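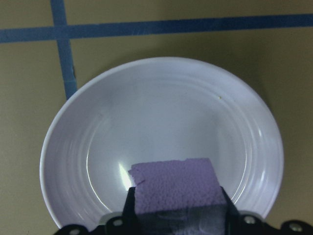 Foam block over the plate, from the wrist camera. Blue tape marks the table grid.

Review: Clovby fingertip and wrist camera kit
Posted September 14, 2026
Rating: 4 out of 6 (I use a six-point scale so that I can't hide in the middle)

I look after one robot arm at Skillance. It moves soft things onto dishes, and for most of last year its main talent was dropping them next to dishes. The Clovby kit replaces the fingers and puts a small camera at the wrist. I've had it on the arm for six weeks, long enough to be annoyed by it properly.

Installation is billed as a 30-minute job. It took me two evenings, one of which went to the old fingers, which had been put on with thread locker by somebody with strong feelings. (Mandla Potgieter, if you're reading this, I found the bottle.) The new ones went on easily. The screw heads face the camera, so I can look each one over on the video feed while I drink my coffee. If one looks like it's backing out, I get the hex key. Best feature of the kit, and it isn't in the manual.

Setup is where you earn it. The software wants to know where the table is, and it believes whatever you tell it. I laid down blue masking tape by hand, jogged the arm to the crossing, saved the point, and did that again until the numbers stopped wandering. My tape isn't pretty. It doesn't need to be, as long as you leave it alone afterward – Santosh Tiwari once peeled up a strip to tidy the bench and we spent a morning placing foam with great confidence in the wrong spot.

For a test piece, use foam. It's cheap, and it shows you what the grip is doing. Ours is lavender and has a ragged corner, which I've kept because it tells me at a glance which way round the block is. Start with the closing force low and bring it up in small steps. The factory setting is meant for something tougher than a sponge, possibly a brick.

Complaints. Glossy plates bounce the overhead light right back at the camera, and the auto exposure makes a meal of it. Lock the exposure. The fingers are black, so against a white plate they come out close to silhouettes, fine for lining up and poor for spotting wear. Take them off now and then and look at them with your own eyes. Also wipe the plate, or you'll find yourself zooming in on a speck and wondering if the lens is scratched.

The Venter kit I had before was sturdier and had worse software. I'd buy the Clovby again, though I'd budget for a third evening.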